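22 de janeiro de 2023
por Ayana Tamiru

Dobrar panos: notas sobre o método

Em maio escrevi sobre as gavetas da cozinha e fiquei a dever a parte dos panos. Continuo a usar a mesma sequência, com uma alteração na segunda dobra.

Os panos são de algodão liso, comprados na Karico de Paredes. O formato de fábrica anda pelos 70 × 50 cm, mas depois de meia dúzia de lavagens a 60 graus nenhum deles é um retângulo. A trama encolhe mais num sentido do que no outro e os cantos deixam de coincidir. Quem dobra pelos cantos acumula o erro a cada passagem. Prefiro alinhar por um lado comprido e deixar que a diferença apareça toda no lado oposto.

Superfície: mesa lisa, clara, sem toalha. Sobre madeira com veio o tecido prende e a camada de baixo fica para trás. O vermelho sobre branco tem a vantagem de mostrar logo qualquer desvio.

Primeira dobra: metade sobre metade, pelo lado maior. Alisar do vinco para fora, com a palma e sem puxar. Puxar estica o viés, e o canto fica em bico.

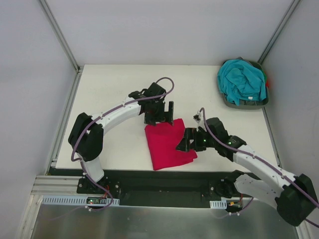 Segunda dobra

A aba desencontrada no canto inferior direito é o defeito típico: vê-se a segunda camada de tecido a sair por baixo. O lado esquerdo está quase direito, portanto é esse que serve de referência. Antes de avançar, rodo o pano até esse lado ficar paralelo à borda da mesa e afasto-o um palmo da frente.

Até ao ano passado dobrava em três nesta fase. Passei a dobrar em dois e outra vez em dois, o que dá um bloco com 14 cm de altura, a medida interior da caixa Vamura que tenho na segunda gaveta. Em três sobrava sempre uma ponta.

Os vincos ligeiros não justificam ferro. Desaparecem com o peso dos outros panos na pilha.

Falta testar os de linho, mais rígidos. Fica para outro texto.

Contacto: formulário na página do autor | © Ayana Tamiru | Voltar ao topo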